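Keeping the Night Market in Lungu

The Lungu night market has operated beside the canal for longer than its license records show. The earliest surviving permit lists 300 stalls between the Hilitz bridge and the old customs house. Last November the city counted 2,968 visitors on a single Saturday, most of them residents of the surrounding district.

Growth has brought pressure on the site. The Mudov Foundation, which supports public markets in the region, has funded new drainage along the lower row and will pay for lighting on the Hilitz side by the end of the year. Rents for food stalls remain fixed under the present agreement.

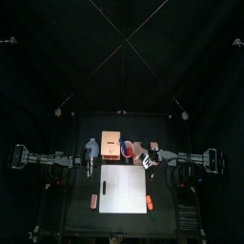
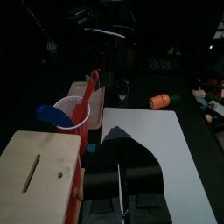
Stallholders are assigned places by seniority, and a family may pass its place to one successor. The rule has kept several trades in the market that would otherwise have moved to cheaper premises. Goods must be set out by 6 in the evening, and the market's handbook is exact about display. Small items belong in a line along the far edge of a dark table, as six of them are in the wider view, with the front left clear for customers. Awnings may not extend over the walkway.

The Zustik quarter, across the water, has asked for a market of its own. A site with room for some 2,000 visitors has been surveyed, and the district expects to publish its terms once the flood study is complete. Existing license holders in Lungu will be offered first choice of the new stalls.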